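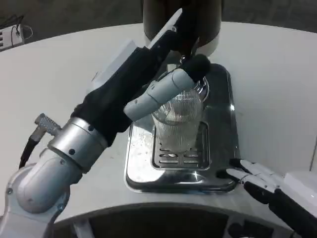
Attachment 1: drip tray and grate, ribbed glass cup under the nozzle

Ticket 245 - Drip tray fills up faster than anyone drinks
Location: Pernilham, front counter
Opened by: Bukola Yusuf
Status: Open, monitoring

May 8, 2022
Reported: tray under the dispenser overflowed onto the counter again. Staff have been treating it as a water feature. There are droplets on the left side of the tray in the attachment, which by our standards is a dry spell.

Update 1
Lifted out the grate and emptied the tray. Wiped everything, left a paper towel under the nozzle and went away for 30 minutes. Came back to a wet paper towel. Dispenser had not been used, unless the towel was thirsty.

Update 2
Called Kwok, who sold us the unit. They suggested turning it off and on again. Did so. It now drips with renewed confidence.

Update 3
Took the nozzle off and found scale on the seal. Last descaling on the service sheet was in January, signed with a squiggle that matches no employee. Descaled, refitted, hand-tight. Paper towel test repeated: 2 drops in 30 minutes.

Update 4
Replacement seal ordered from Jirex, part 82. Until it arrives, please empty the tray at closing. The grate goes back slots and all - last time it was found in the cutlery drawer.

Next action: fit seal, repeat towel test, close ticket if dry.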